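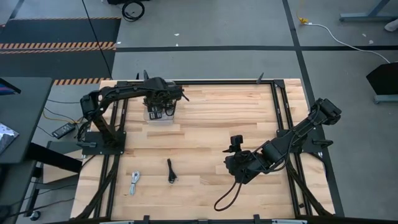 Forty years of bread, and still up before the birds

The woman who runs the bakery on the corner in Jenbridge would like it known that she never meant to be a baker. "I was going to be a court reporter," she says, pouring coffee into two mugs that don't match. "I had the machine and everything. Then my aunt hurt her wrist one January and asked if I could help out for a couple of weeks, and well, you see how that went."

It is 3:30 in the afternoon, which in her world is close to bedtime. The shelves are nearly bare, apart from a few seeded rolls she has put aside for a neighbor, and the whole place smells of toast and butter. She has been up since two. She seems to have more energy than I do, and I slept in.

Her aunt's shop was called Flaraver, and the name stayed when she took over. People ask what it means all the time. "She told me it was a village, and she told my mother it was a horse," she says, laughing so hard she has to put the mug down. "I've given up looking into it."

What people come for is the rye, a dark and slightly sour loaf that keeps for the better part of a week. She started out making 9 a day and worried about selling them. These days it is 49, and on the morning before a holiday it goes up to 100, with a line down the block by the time the door opens. She could make more, I suggest. She shakes her head before I've finished asking.

"I've got one oven that I trust," she says. "The other one, I use for cookies."

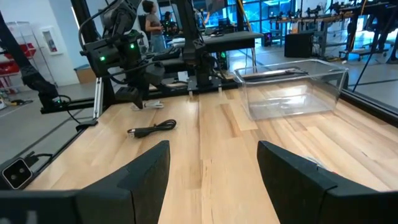
She did try growing once. There was a second shop over in Mundetow, with a nice big window and good parking, and for a year and a half she drove back and forth with trays sliding around in the back of the van. The bread was fine - she is firm about that - but she missed knowing who was buying it. "Somebody would come in and I wouldn't know if their knee was better," she says. "I didn't like that at all." She closed it, paid what she owed, and slept for what she remembers as an entire weekend.

The starter she uses came from her aunt as well, and it lives in a blue and white Talavera crock with a chipped lid. She feeds it before she feeds herself. When she goes to visit her sister it rides along on the passenger seat with the belt on, and yes, she has been teased about it at a gas station.

I ask if she has any advice for people who want to bake at home, and she thinks for a long while, wiping down a counter that looks perfectly clean to me. "Use less flour on your hands than you want to," she says at last. "And let it cool. Everybody cuts it hot, and then they call me up and say it's gummy."

Then she wraps one of the neighbor's rolls in paper and hands it to me for the drive home.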